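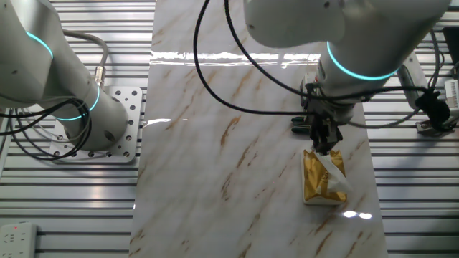

Grukix twin-arm bench cell, with the right-hand gripper closed at the top of a small pack on the marble-patterned board.

Grukix Twin-Arm Bench Cell
Supplied and supported by Farquharson
Product notice, 20 Mar 2018
Applies to: cells with the Cudex parallel gripper, controller release 7

The Grukix is a two-arm cell for light handling work on small packs and cartons. Both arms share one slatted aluminium bed, and each has a light ring at a joint.

Known fault: grip released after a protective stop
We have had reports of the gripper opening when a protective stop is cleared. If the arm is holding something at the time, it drops it. Fraser Ogilvie in our service department repeated the fault on a bench cell at Farkell. Out of 473 stops cleared with a pack held, the gripper opened on 2. The arm itself did not move in either case.

The fault is in the controller software. On restart the gripper is sometimes sent its start-up position before its last held position has been read back. Grip force and finger wear have no bearing on it.

What to do until the update is fitted
Keep hands out from under the gripper when clearing a stop. Lower the arm to the board in manual mode and open the gripper from the pendant before pressing Reset. Do not use the cell for glass or for open containers of liquid.

Check the gripper cable at the same time. It should hang in an open loop with no tight bends, and the clamp at the arm base should hold it firmly. A pulled cable can bring on repeated stops.

Update
Part no. 884 is a replacement memory card for the controller. It is free of charge to registered owners and takes almost 7 minutes to load. Cells shipped from September onwards will have it fitted.

To order the card or report a dropped load, contact Eluned Humphreys, Customer Service, quoting the serial number on the controller door.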